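# The Old Desktop on the Bench: A Gallery

Every January I promise myself I'll clear out the shelf of retired computers, and every January I end up opening one of them to have a look around instead. What follows is a page of one picture and a good deal of chatter, so pour yourself something warm before you start.
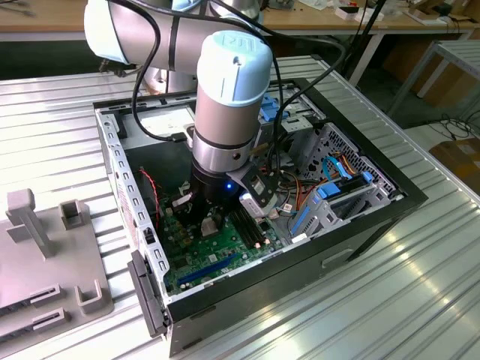
## Side panel off, lying down

I do love a green motherboard! The long blue slot near the bottom is a PCIe expansion slot, and the two black ones set at a slant are for the memory (the copper-colored ends are what caught my eye first). Up by the drive cage there are two blue latches, and I have a soft spot for those, having spent far too many evenings as a young woman hunting for drive screws under the rug.

## A word about the cables

Orange, yellow, black and light blue, all in a bundle on their way from the power supply to the drives. My friend Su-chen Wan likes her wiring tied down and tucked out of sight, and we have been arguing about it in a friendly way for years. I think a bit of color inside a plain case is cheerful – she thinks I'm making excuses for myself. The light blue one curving along by the grille is a SATA cable, and the thin red wire down the left side of the board is easy to miss, so do look for it.

## What I keep and what I let go

Drives come out before anything else and go in a padded box with a label. Memory goes into little bags, sorted by size, and I write the size on the bag in marker so I don't have to squint at it later. Cases are harder. They take up so much room, and I still can't bring myself to part with a good solid one with a proper metal cage in it.

My very first machine had a Pladstead case, bought secondhand in 2000, and it weighed as much as a small stove. I moved it through 3 apartments before the power button finally gave up, and I kept the feet off the bottom of it (they're under a lamp now, doing very well).

## If you're opening one of your own

Unplug it, hold the power button in for a few seconds, and lay it down on something flat with plenty of light. Take a picture before you pull a single cable. Put your screws in a saucer – I use 2, one for the case and one for the drives – and go slowly with the memory clips, which can be stiff on older boards.

If you have a favorite old case, or you know a good home for spare drive cages, please write to me. I answer everyone, though it may take me a little while.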